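Flallisar estrena en diciembre su colección de orden para el escritorio

Nota de prensa

Os lo cuento en primera persona porque llevo meses dándole vueltas y me hace una ilusión tremenda: en diciembre sale Desel, nuestra primera colección dedicada por completo a la mesa de trabajo. Soy Moataz Filali, fundador de Flallisar, y confieso que mi escritorio era un desastre (facturas, cables, tazas, de todo).

Desel reúne 13 piezas en tonos suaves: bandejas, botes para lápices, separadores de cajón y un par de cajitas con tapa para los clips. Se venden sueltas o en lotes, y los precios empiezan en 9 euros. Para darles forma visitamos casi 27 casas y pequeños despachos, y en todos preguntamos lo mismo: ¿qué es lo que siempre acaba encima de la mesa? Las respuestas dieron para mucho, ¡y para muchas risas!

La favorita del equipo es la bandeja. Queríamos bordes altos, esquinas redondeadas y un fondo lo bastante bajo para coger un papel sin pelearse con él.
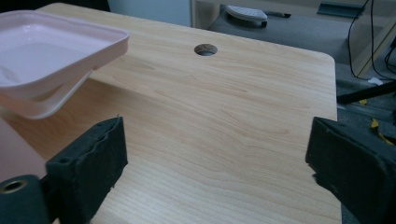 También pensamos mucho en los cables. Si vuestra mesa tiene pasacables, dejadlo despejado y colocad las bandejas a los lados, que luego llega el cargador nuevo y hay que moverlo todo otra vez. En casa yo uso dos, una para lo pendiente y otra para lo que ya puedo archivar, y el resto de la madera se queda libre para trabajar.

La colección estará en nuestras tiendas Akton y Yao y también en la web de Flallisar. Quien quiera verla antes puede pasarse por Akton a partir de las 9 de la mañana, donde ya hay una mesa montada con las 13 piezas.

Contacto de prensa: Moataz Filali, Flallisar.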